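Bench arm safety checklist, with my comments
Gostham workshop, Omadville
Arm: Usen
Checked by: Noemi Crenshaw
Second person: Sunita Zamora
Date: Thursday, July 15, 2021

Reason for check: gripper lost hold and then snapped shut by itself during a pick-and-place run. No injuries. Sunita had her hand maybe a finger's length away, so we're treating it like it was one.

I've kept the same item order as the March sheet so you can lay the two side by side (I did, and it was a little embarrassing how many of my March comments just say "fine"). OK means OK today. FIX means don't run until it's done. WATCH means run it, but look at it every time.

1. Power cutoff within reach of the operator
OK. I can hit it from the stool without leaning over the arm. Tested with the arm holding a block and again with it parked.

2. Servo supply voltage
OK at rest, FIX under load. It's set to 6 volts and reads 6 volts with nothing moving. Close the gripper hard on something and the reading sags, and if the wrist moves in the same second it sags a lot more! I'm pretty sure this is our fault right here. The gripper servo browns out, goes limp, comes back up and runs to its last commanded position, fully closed. Bigger supply is on order from Alcantara.

3. Loose cables on and around the work surface 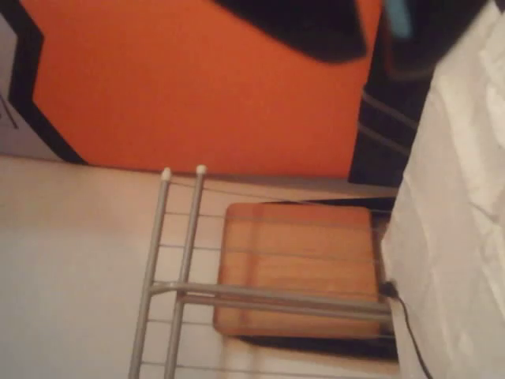 WATCH. I went looking for anything that could get tugged during a run, figuring a yanked plug would look a lot like a brownout from where we sit. The arm's own plugs were all seated. What bugs me is the stuff lying around it. There's a thin black cable coming out of a small dark connector right by the edge of the wooden board, and it runs down along the white fabric, so if you grab the fabric to straighten it you could very easily grab the cable too. I'd like it taped down before the next run. Same goes for anything you add later: tape first, then power.

4. Servo wires on the gripper
FIX. This is the one I feel bad about, because I wrote "a bit loopy, fine" in March. The red, white and brown wires stick out from the body in wide loops, and a loop that wide can catch on a bracket, or a sleeve. I moved each one gently with the power off and checked the crimps with a magnifier. One white signal wire had a tired-looking crimp at the plug end. I don't think it caused the snap shut, but I'm replacing it anyway while we wait for the supply. 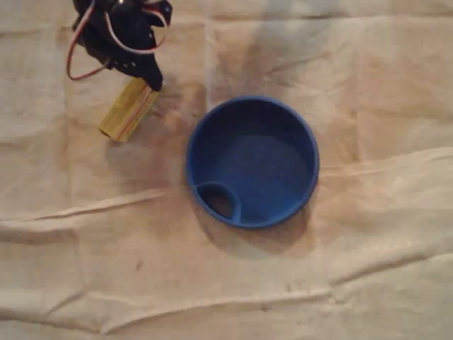 Item 4: gripper on the yellow block, wire loops to either side.

Leave enough slack for the full wrist turn when you tie these back. Sunita tied hers too tight on the old arm and it pulled a plug out the first time it rotated (sorry Sunita, you said I could put that in).

5. Gripper fingers and screws
OK. Nothing cracked. Two screws took a small turn. I squeezed the fingers by hand with the power off and didn't feel any slop worth writing down.

6. Gripper close command and timeout
FIX. The close move is set to give up after 2000 milliseconds, so a stalled servo sits there pulling hard the whole time, which is awful for the supply and cooks the servo besides. I've dropped it to 1000 on my copy and the picks I tried still held. Sunita wants to try a few heavier things before we change it on the shared copy, and I agree.

7. Behavior after power loss
FIX, and please read this one even if you skip the rest! On restart the gripper must stay limp until someone presses the enable button. Right now it wakes up and moves. Until the new startup code is in, nobody's fingers go between the gripper fingers with the power on, including to rescue a stuck block. Cut power, then reach.

8. Low passes near the container rim

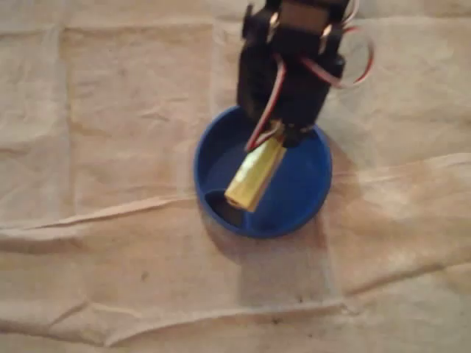 Item 8: block inside the rim of the blue container.

WATCH. The block goes in at an angle and there isn't much room between it and the inner wall. If it touches, the servo pushes back, the current climbs and we're right back at item 2. I'd raise the release height a little. Also smooth the cloth before a run, since a ridge under the container can tip it toward the arm.

9. Sleeves, hair, lanyards
OK, except for my own lanyard, which is now in the drawer.

Overall: do not run until items 2, 4, 6 and 7 are closed. Sunita signs off on 6, I'll do the others. Leave the red tag on the switch until both of us have initialed this sheet.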